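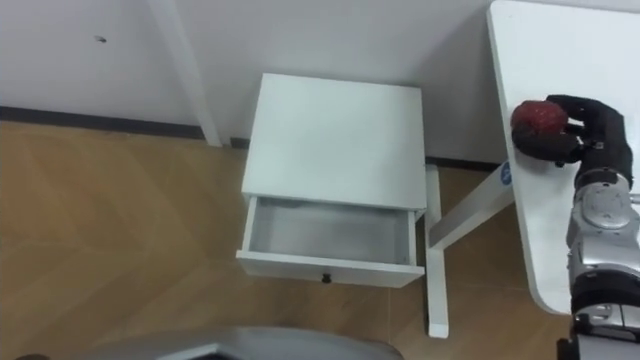

Moson 34 Vocal Microphone
Item no. 912

The Moson 34 is a handheld dynamic microphone for singers who perform in small rooms and record at home. It picks up mainly from the front, so a guitar amp or a second singer nearby stays low in the mix. Weight is 316 grams without the cable.

Thomas Sanna used one on every track of his acoustic covers EP, "Foltcombe," which came out in April. He sings close, and the built-in foam screen handles most of the popping on P and B sounds. 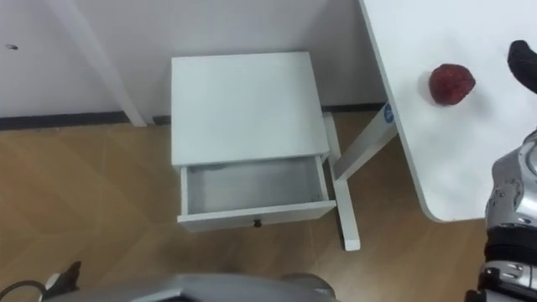 The on/off switch can be locked with the small plate supplied. Plug the mic into any mixer or audio interface with an XLR input. Phantom power is not required.

In the box: microphone, stand clip, zip pouch, switch plate. Cable sold separately.

Warranty: 2 years, parts and labor.

Customer review
Tullio Gatti, Jun 22, 2021
Bought it to replace an old Rizzi. Less boomy on low notes, and my voice sits better over the piano. The clip is a bit tight.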